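Speaker notes -- "Fishing the Sulphur Spinner Fall"
Club night talk, posted Jul 5, 2022

Slide 1. Hi everybody, thanks for coming out. Tonight is spinners, and mostly sulphur spinners, the little rusty ones that come back to the water at dusk and make grown adults swear. (Wait for the laugh. If no laugh, move on.)

Slide 2. Quick life cycle. Duns hatch, fly to the trees, molt one more time, and come back as spinners with clear wings. They mate over the riffles, the females drop their eggs, and then they fall flat on the water. Trout love this because a dead bug doesn't fly off. Rises get quiet -- just a sip and a ring.

Slide 3. Timing. On the Groden we start looking in the last half of May. You want a calm, warm evening. Look UP first! If there's a cloud of bugs bouncing over the riffle at treetop height, stay put. If the wind picks up they may go back to the trees and you'll get them in the morning instead. Tell the story about Elspeth Paterson waiting on the Tan bridge pool till dark and landing two fish on her last three casts.

Slide 4. Where to stand. Tail of the pool below the riffle, and get there early so you aren't wading through the fish. Short casts, downstream if you can manage it. I use a 12-foot leader and long soft tippet, and I check it for wind knots before the light goes.

Slide 5. Flies. Size 16, rust body, split tails, wings tied flat out to the sides. Poly yarn is fine. Pass the box around now, and ask for it back (I lost four last year).

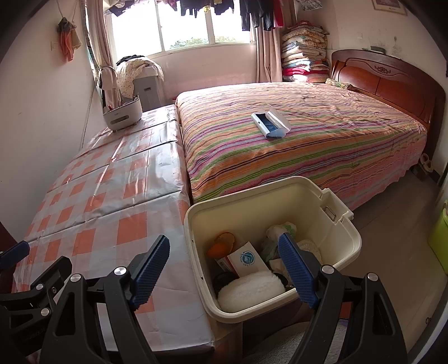
Slide 6: odds and ends in a cream bin

Slide 7. Seeing your fly. You mostly won't. Watch where it ought to be and lift gently on any ring near there. Nele Groen ties a bright post on hers and the fish don't seem to mind one bit, so try it.

Slide 8. Questions. Somebody always asks about drowned spinners -- yes, sink one in the fast water after dark, it works.

Comments

Botadis: Tried the downstream cast last night, three browns! Thanks.

N. Groen: Orange posts, for anyone wondering. Pink in a pinch.

creekwalker77: Do you ever see a decent morning fall up past the Zivach road?

Search this site
Go

Contact us | Copyright 2022 | Back to top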